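Hand tools before machines: recording textile work at Rotwood
Speaker notes, Italo Fabbri. Talk length 25 minutes plus questions.

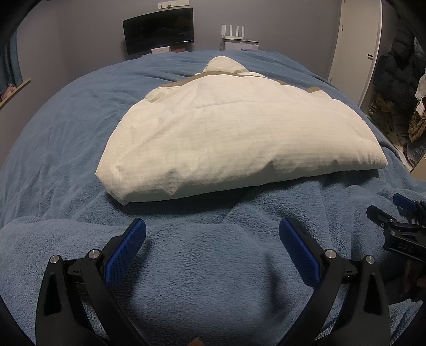
1. Opening (two minutes)

Introduce self. Process engineer at Rotwood, linen and bedding services. Hellberg does the integration work and Oddur Damgaard from their side is in the room for questions on the control software. I will cover the work, the rosters and the pay grades. He will cover anything with a motor in it.

Task on the slide: bedding, done with hand-held grippers. One quilted white comforter, folded, on a blue fleece blanket. Two grippers, textured blue pads on the fingers.

State the question for the talk. When the folding and handling of soft goods is partly automated, which tasks go, which stay, and who does the new ones?

2. Why bedding is hard to automate

Rigid parts have a known shape. A comforter does not. It has a different outline every time it is put down, and the outline changes again when it is gripped.

Quilting adds thickness and stiffness in places. A two-finger grip that takes one layer of sheet cleanly may take only the cover of a quilt, or two layers when one was wanted.

Point at the front fold on the slide. There are creases along it. An experienced folder reads those by eye and hand and corrects without stopping. We had no written procedure for that correction. The old work instruction for comforters was 13 lines long and the word "straighten" appeared in four of them with no definition.

Colour contrast helps the vision system. White on blue is an easy case. White on white sheeting is the normal case on our floor.

3. What the hand-held grippers are for

The operator does the task using the gripper in place of fingers. The tool records the motion. The recordings are used to train the folding cell.

Two consequences for staff, both underestimated in our first plan.

First, the operator is slower. Folding with a two-finger tool is a different skill from folding with ten fingers. Rate targets were suspended for anyone on recording duty. This should have been done before the start and was done in the second week, after a complaint, which was upheld.

Second, the operator's method becomes the cell's method. If one person folds toward the body and another folds away, the recordings conflict. Someone has to decide which is standard. At Rotwood the decision was made by the folders on the line, in two paid sessions, with the shift lead taking minutes. Engineering attended and did not vote.

4. Figures

Keep this short. Read the numbers and move on.

Recordings accepted for comforters, all sizes: 1377.
Recordings rejected: 309. Main causes were dropped corners and the item leaving the camera's view. Operator error was removed as a rejection category in May. It was being applied to faults in the tool.
Maximum time on the gripper before a change of task: 60 minutes. This limit came from the ergonomics review. Grip force is low but the wrist is held in one attitude for long periods.

If asked about throughput of the finished cell: it is still in commissioning and I have no figure to give.

5. What changed on the floor

Tasks removed from manual work, so far: flat folding of single sheets, stacking to count, transfer of stacks to the wrapper.

Tasks still manual: comforters, fitted sheets, anything with ties, all stain inspection, all repairs. The comforter cell will take part of the first of these. Our estimate is that king size stays manual for the life of the current equipment.

New tasks: recording, reviewing recordings, clearing jams, restarting the cell after a fault. None of these had a classification in the site agreement. For five months they were paid at the folding rate. They are now one grade above, back-paid to the first day of recording.

Headcount in folding is unchanged. Hours are not. Casual hours fell on the afternoon shift and have not come back. Say this plainly. The site newsletter reported the first fact and left out the second, and staff noticed.

6. Monitoring

A tool that records motion also records the person holding it. Terms agreed before the second round of recordings:

Recordings are stored without names.
Recordings are not used for performance review or discipline.
The operator can stop a recording and discard it without giving a reason.
Supervisors do not have access to the recording store. Two engineers do, and access is logged.
Recordings go to Hellberg for training and nowhere else without a new agreement.

The third term was disputed by the project side on cost grounds. The discard rate has been low enough that cost has not come up again.

7. Training and fatigue

Initial training is half a shift. Most people reach a usable standard in two shifts. Handing over at the change of task is done verbally and also on the sheet clipped to the bench.

Common faults when learning: closing the fingers too early, gripping too far in from the edge, and pulling the two tools apart while lifting. The last one stretches the cover and leaves the filling behind.

Experienced folders took longer to adjust than new starters in the first week and were more consistent after it. The sample is small. Do not put weight on it if pressed.

8. What we would do differently

Agree the grade before the first recording. Suspend rate targets on the same day. Write the folding standard with the line before buying equipment. Budget for the review work, which takes more hours than the recording itself. Tell casual staff the expected effect on hours in writing.

9. Close

Dahlgren site starts the same process next, with towels. They have the agreement text and the training sheets. Copies are available from me after the session.

Hand over to Oddur for control and safety questions. Take roster and classification questions myself.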